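Seed Grain Testing Service - Frequently Asked Questions

Who can submit samples?

Any grower, cooperative or seed dealer registered with the Niseck district office. Growers from outside the district may submit samples if the seed will be planted inside it. Registration is free and stays valid until the holding changes hands.

Which crops are covered?

Wheat, barley, oats, rye, field peas and lentils. Corn and oilseeds go to the Romus station, which uses a different intake form. Do not send mixed seed. A sample that contains two declared crops is returned untested.

How large should a sample be?

For cereals, send 1,000 grams. For peas and lentils, send twice that amount. Smaller samples are accepted for germination only and are marked "reduced sample" on the certificate.

How do I draw a sample from a bulk lot?

Use a sleeve-type probe. Take cores from several points and several depths, combine them in a clean bucket, mix, and divide down to the required weight. Do not scoop from the surface of the pile. Light seed and chaff collect there, and the purity result will be wrong for the lot as a whole.

For bagged seed, probe at least 11 bags per lot. If the lot has fewer bags than that, probe all of them.

What packaging is acceptable?

Heavy paper or cloth for germination and purity. Moisture tests need a separate sealed plastic bag, filled to the top with as little air as possible. Write the lot number on the outside of each bag and on a slip placed inside. The inside slip does not apply to moisture bags.

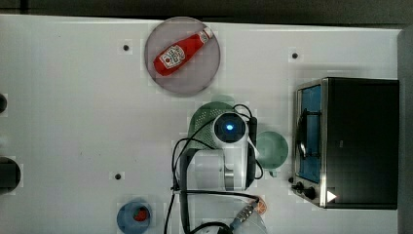 Treated seed must be declared on the form, with the product name and the rate applied. Undeclared treated seed is held at intake until the grower supplies this information, and the waiting time does not count toward the turnaround period.

How long does testing take?

Purity and moisture results are normally issued within a week of intake. Germination takes longer and depends on the crop. Freshly harvested barley and oats are often dormant and are chilled before the count begins, so allow extra time for anything harvested in July or later.

Can I drop off samples in person?

Yes. The intake window is open on weekday mornings from 8:00 until noon. During harvest it also opens on Saturday. Samples left outside the building are not logged and may be discarded.

What does the certificate show?

Pure seed, other crop seed, weed seed and inert matter, each as a percentage by weight; germination, with abnormal seedlings and dead seed listed separately; and moisture if requested. Restricted weed species are listed by name. Variety is printed as declared by the grower. The laboratory does not verify variety.

What is the largest lot one certificate can cover?

A lot may not exceed 3,000 bags. Larger quantities must be split, labeled and sampled as separate lots. The split has to be physical - a line on a storage plan is not enough.

Is a certificate valid after seed is cleaned again?

No. Cleaning, blending or treating the seed ends the validity of the certificate. Submit a new sample under a new lot number.

I disagree with a result. What can I do?

Request a retest in writing and quote the certificate number. The retest uses the retained portion of the original sample. If the second result falls within the published tolerance of the first, the first stands and the retest fee is charged. If it falls outside, the fee is waived and a corrected certificate is issued.

Can results be sent to a buyer directly?

Only with the grower's signed consent, in section 2 of the form. Growers who use Jarkovix for their lot records can also have results posted to that account.

Who do I contact about a delayed sample?

Write to Mark Anthony Dumlao at the intake desk, with the lot number and the day of delivery.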